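Nimri手持夹爪与Rotent工位框架：开放日演示及产品说明

2021年6月2日
文：Charito Villanueva，Daveo产品组

本网站使用Cookie保存您的语言和询价单内容。继续浏览即表示您同意。设置 / 接受

Nimri是Daveo生产的有线手持夹爪，成对使用，左右手各一把。操作者握着夹爪直接在桌面或地面的工作板上完成动作，系统同步记录两把夹爪的位置、姿态和开合程度，记录下来的轨迹用于训练双臂机器人。Rotent是与之配套的工位框架，由铝型材底框、黑色立柱和斜撑组成，用来固定工作区域的范围和传感器的位置。两种产品可以分开订购。

5月我们在Litamville的装配车间办了一次开放日，来的有做桌面分拣的集成商、两所职业学校的老师和几家已经在用上一代夹爪的客户。本页上一版只有参数表，开放日上被问到的许多问题在参数表里找不到答案，所以这次把页面重写了一遍，先讲当天的演示，再讲配置、安装和订购。

演示由Sohail Kazmi操作，Ghazala Baloch在旁边看记录软件并回答提问。演示用的工位就是车间里平时做出厂检验的那一套，没有另外搭展台。工作板直接放在地上，底框围在板的外侧。地面工位的好处是操作者坐矮凳或者跪坐都能够到板的四边，换板也快；缺点是时间长了膝盖和腰不舒服。需要长时间采集的客户，我们一般建议把同一套框架装到工作台上，底框的连接件是一样的，立柱换短一档就行。

当天做的项目叫“卡片与方块”。内容很简单：一把夹爪夹住薄卡片，把卡片移到指定位置放下，再处理板上的小方块。选这个项目有两个理由。薄卡片难夹，指尖稍有错位卡片就会打转或者滑脱，能看出夹爪两侧指面的平行度好不好。方块则容易夹，但放下时要求对齐，能看出操作者松开的一瞬间夹爪有没有多余的晃动。两种东西放在一起做，基本能覆盖客户最常问到的情况。

Kazmi先把动作放慢做了几遍，让站在后面的人看清手腕的角度，然后按正常速度连续做。他的习惯是左手夹爪先停在板的近边，右手去取卡片，左手等卡片到位后再动。Baloch解释说，这个习惯和软件没有关系，左手先动也可以，软件按时间记录两只手，不规定先后。但是在同一批数据里，先后顺序最好统一。同一个动作一会儿左手先、一会儿右手先，训练时要么多采很多遍，要么事后人工分组，两样都费时间。 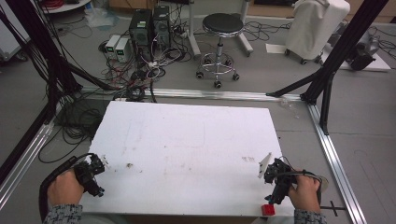
演示工位：双手各持一把黑色手持夹爪，右侧夹爪夹着白色薄卡片，红色小方块放在板的前沿附近。

正常速度部分一共做了34遍，其中33遍被软件判为可用。剩下的一遍是卡片在移动途中滑脱，Kazmi按了重做键，软件把那一段标成作废，但没有删除。有一位集成商问为什么不直接删掉。我们的做法是作废的段落保留在单独的目录里，由客户自己决定留不留。有些客户训练时会用到失败的动作，有些客户不要，出厂设置是保留。

接下来是来宾试用。上手的人里有几位从没拿过手持夹爪，普遍的反应是第一分钟不适应扳机的行程，总想一下子捏到底。Nimri的扳机行程和指尖开合是按比例走的，扳机压一半，指尖合一半，所以捏到底等于用最大力去夹。夹卡片时不需要这么大的力，指面接触到卡片以后再多压一点就够了。两位老师试了几遍之后已经能稳定地把卡片拿起来，方块的对齐要慢一些。

试用时也出了一个小问题。有一位来宾手小，握住手柄以后食指刚好够到扳机，压到后半程就使不上力。我们当场换了短柄的那一对。短柄和标准柄的夹爪头完全一样，只是握把部分不同，换柄需要拧开握把底部的螺钉，线不用拔。标准包装里只有标准柄，短柄需要在订单上注明，不加价。这一点以前没有写在页面上，现在补上。

关于电缆，问的人最多。Nimri是有线的，每把夹爪出一根黑色电缆，供电和信号走同一根线。有客户问什么时候出无线版，目前没有计划。有线的好处是不用管电池，两把夹爪的时间基准也由同一个接口盒给出，不需要另外对时。坏处是线会绊手，尤其是两只手交叉的时候。Kazmi的办法是让线从手腕外侧绕下去，在地上留一个松弛的弯，再走到框架外面。线不要从工作板上面横过去，否则既挡住视野，又容易把小件带走。工作台安装时可以用理线夹把线固定在立柱上，理线夹随框架附送。

记录用的主机放在框架外面。Daveo不销售主机，只提供接口盒和软件，客户可以用自己的机器，配置要求见随货的说明书。我们建议主机和电源离工作板远一些，一是操作者起身时不容易踢到，二是主机风扇的出风不要对着板，纸片、薄膜一类的轻东西会被吹动。车间里的工位经常改来改去，线没有都收进线槽，开放日当天也有来宾提到这一点。正式交付的工位会按客户图纸走线，Eirini Konstantinidis负责安装，她到现场后会先和客户定好主机的位置，再决定线从哪一侧出。

工作板没有指定的型号。车间里用的是白色泡沫板，便宜，脏了或者压坏了就换一块。泡沫板表面软，夹爪指尖碰到板面不会硬碰硬，适合新手。它的缺点是容易留下痕迹和污点，用久了以后板面颜色不均匀，如果客户的训练数据里包含图像，最好每开始一批就检查一次板面，脏得明显的先换掉。也有客户专门留着旧板，让数据里的背景有些变化。两种做法我们都见过，没有统一的建议，只是同一批里哪几段用了哪块板，要在备注栏里写清楚。

需要硬板的客户可以用自己的板，厚度不要高过底框型材的上沿。板高过型材以后，夹爪从外侧伸进来时手柄下端会刮到板边。板和底框之间不必贴紧，留一点缝，换板时手指能伸进去把板抬起来。

下面是产品组成和主要规格。

Nimri手持夹爪，一对为2把，黑色外壳，左右通用，软件里可以对调左右手的编号。指尖最大张开50毫米。指面为可更换的软垫，出厂装的是平面垫，另有带浅槽的垫片可以选，适合夹笔杆、试管这类圆柱形的东西。夹薄卡片用平面垫。指面垫属于易耗件，表面发亮、卡片开始打滑时就该换了，更换时不需要拆指尖，把旧垫揭下来，用酒精擦净底面，贴上新的，压住一会儿再使用。

扳机为线性行程，没有锁定功能。开放日上有人希望加一个锁定，夹住东西以后手指可以放松。Wajid Shaikh负责夹爪的机械设计，他的意见是锁定以后开合的读数是一条直线，操作者的手还在动，训练出来的动作会在该松开的时候犹豫。试制过一版带锁定的扳机，试用的操作者也确实经常忘记解锁。因此现在的型号不带，今后如果有客户只用夹爪做搬运、不用来采集，可以单独谈。

握把有标准柄和短柄两种，前面已经说过。握把外面有一层防滑纹，戴薄手套可以正常使用，戴厚手套时食指放不进扳机护圈。在洁净间使用的客户请先索取材料清单。

接口盒一台，连接两把夹爪和主机。盒子正面有两个指示灯，对应两把夹爪，亮绿灯表示连接正常，闪烁表示尚未校准，不亮请先检查插头有没有拧紧。接口盒使用随附的电源，不要用实验室的可调电源代替，除非安装人员已经确认过电压。插拔夹爪前先在软件里停止记录，带电插拔不会损坏夹爪，但正在记录的那一段会作废。

Rotent工位框架，包括铝型材底框、黑色立柱、斜撑和连接件。底框出厂时已经切好长度，到现场只要拼接，不需要锯切。立柱装在底框转角处，每根立柱配斜撑。斜撑看起来多余，第一次安装的客户常常想省掉，结果人在旁边走动时立柱顶端会晃，装在上面的传感器跟着晃，记录出来的位置就有抖动。请全部装上，并在螺钉拧紧以后用手推一下立柱顶端检查。

记录软件随接口盒提供，界面有中文和英文。软件的主要功能是开始、停止、重做和备注。开始和停止可以用鼠标点，也可以用脚踏开关，脚踏开关需要另购。一个人单独操作时建议买脚踏开关，两只手都拿着夹爪，放下夹爪去点鼠标再拿起来，每一段的开头和结尾都会混进多余的动作。开放日上是由Baloch在主机旁边点开始和停止，所以没有用脚踏开关。

数据导出为通用格式，每一段一个文件，文件名由项目名、操作者代号和序号组成。操作者代号由客户自己设定，软件不要求填真实姓名。文件里有两把夹爪的位置、姿态、开合读数和时间，不包含图像。图像由客户自己的相机记录，软件提供同步信号，可以接外部触发的相机，接线方法在说明书附页里。

安装和校准。地面安装要求地面平整，能看出坡度的地面要在底框下面加垫片。底框摆好以后，先在地上用胶带把四周的位置标出来，再装立柱。这样以后底框被碰歪了，可以按胶带推回原位，不必从头校准。车间的地上也贴着几处这样的胶带标记，贴黑色十字的最多，颜色和地面区别开就行。

校准每天开工前做一次，夹爪掉在地上以后也要再做。做法是先把两把夹爪完全张开，在软件里点“张开”，再完全合拢，点“合拢”，然后把两把夹爪依次放到底框的基准角上，停住不动，等软件提示完成。放基准角的时候夹爪的下沿要贴住型材的内侧面，悬空或者歪着放，软件也可能提示完成，但后面的位置会整体偏一点。Konstantinidis在培训时会让每位操作者自己做一遍，她站在旁边不动手，做错了重来。

校准以后，拿一个已知尺寸的方块夹一下，看软件里的开合读数对不对。读数偏大，多半是指面垫没贴平；读数跳动，多半是插头松了。两样都查过还不正常，请把接口盒的日志发给我们，不要自行拆开夹爪头。夹爪头里面的弹簧有预紧，拆开以后装不回原来的位置。

日常维护的内容不多。每天收工后用干布擦一下指面和握把，把板上的碎屑扫掉。泡沫板被指尖刮过以后会掉小白屑，粘在指面垫上会影响夹薄片，换项目之前看一眼。电缆不要绕得太紧，松松地盘成圈挂在立柱上即可。长期不用时请让指尖保持张开状态，合拢存放会在软垫上压出印子。

开放日上有几位来宾问了新手培训要多久。我们不承诺固定的时间，各人差别很大。常规的安排是安装当天下午由Konstantinidis带客户的操作者做“卡片与方块”，做到动作顺序固定、不再需要看自己的手为止。第二步换成客户自己的物件。有客户想跳过第一步，直接从自己的物件开始，可以，但如果客户的物件本来就难夹，操作者会分不清是自己手法的问题还是物件的问题，我们在电话里也不好判断。

还有一个问题是采集下来的轨迹能不能直接放到机器人上跑。不能直接跑。手持夹爪记录的是人手能做到的动作，机器人手臂有自己的关节范围，有些手腕角度人做得到，手臂做不到。软件里可以填入手臂的工作范围，超出范围的段落会用黄色标出来，操作者当场就能看到并重做。手臂的范围数据需要客户提供，常见的几种我们可以协助填写。手臂末端请使用与Nimri指尖尺寸一致的夹爪头，图纸可以在订购后索取。

有人提到工位周围的空间。框架之外，操作者这一侧要留出坐下和起身的地方，另外三侧至少要有一侧能走人，换板和检查线都从那一侧进去。凳子最好是能转、能调高低的，带轮的更方便，但采集过程中轮子不要动。地面工位如果坐凳子嫌高，就用坐垫。

车间的采光是混合的，窗户一侧白天偏亮。夹爪的记录本身不受光线影响，只有客户自己的相机会受影响。如果同时记录图像，请固定灯光，窗户拉上帘子。Baloch在当天的答疑里专门提醒过，上午和下午采的图像放在一起，亮度差得多，很多客户要到训练的时候才发现。

订购说明。最小订购单位为夹爪一对加接口盒一台，软件包含在内。Rotent框架按套订购，请注明是地面安装还是工作台安装，工作台安装请附台面尺寸和台面厚度。已有上一代框架的客户可以继续使用，连接件通用，但旧立柱上没有理线夹的孔位，需要用扎带代替。已有上一代夹爪的客户请注意，上一代夹爪不能接到新的接口盒上，插头外形相近，请不要硬插。

短柄、带浅槽的指面垫、脚踏开关和加长电缆为选配。加长电缆只有一种长度，两把夹爪请同时更换，一长一短在使用时容易扯手。备用指面垫随货附送一包，后续可以单独购买。

交货时附中文和英文说明书、校准记录和装箱单。收货后请先对照装箱单清点，外包装有破损时请拍照，签收单上注明。夹爪的包装盒请保留，返修时用原盒寄回。返修的夹爪我们会连同另一把一起检查，所以请成对寄回，接口盒不用寄。

安装服务可以随货订购，也可以由客户自行安装。自行安装的客户，请在拼好框架以后拍几张照片发给我们，立柱转角和斜撑的位置各一张，Konstantinidis看过以后会回复有没有需要调整的地方。这项检查不收费。

想看实物的客户可以预约到Litamville的车间，不必等下一次开放日。预约时请写明想试的物件，尺寸小、不易碎的可以自己带来，在工位上直接试夹。液体、粉末和带电的物件请先联系。车间里有设备在运行，来访请穿平底包脚的鞋，长发束起。车间门口可以停车，从侧门进，到前台登记。

询价和预约由产品组的Charito Villanueva处理，技术问题转Ghazala Baloch，安装日期由Eirini Konstantinidis确认。来信请写明机构名称、用途和需要的套数，如果已有机器人手臂，请一并写上型号，方便我们核对工作范围和夹爪头图纸。

订阅Daveo产品通讯，接收说明书更新和开放日通知。您可以随时退订。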